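How to find the Andromeda galaxy with plain binoculars

I put this off for years thinking I needed a telescope. You don't! My old 7-power pair from Forwood does fine, and the whole thing takes a few minutes once your eyes have settled in.

Go out after 9 p.m. in October and look east for the big square of Pegasus. Start at its upper left corner, hop two stars along the chain, then turn right and go up past two fainter ones. The smudge beside the second — that's it.

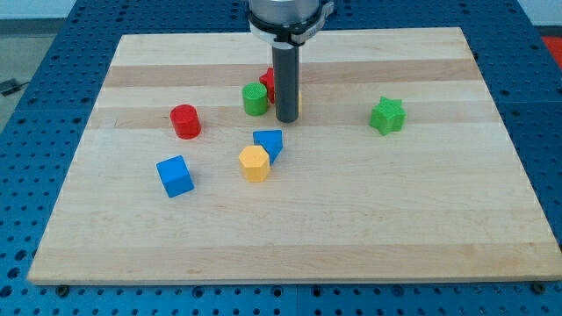 Yutong Kang wrote in to say the hop never worked from downtown Muvdale, and that coming down from Cassiopeia instead, using the deeper half of the W as an arrow, got there on the first try. I've added that to my own routine on hazy nights. Lean your elbows on a car roof to stop the wobble, and look a little to one side of the smudge so it brightens up.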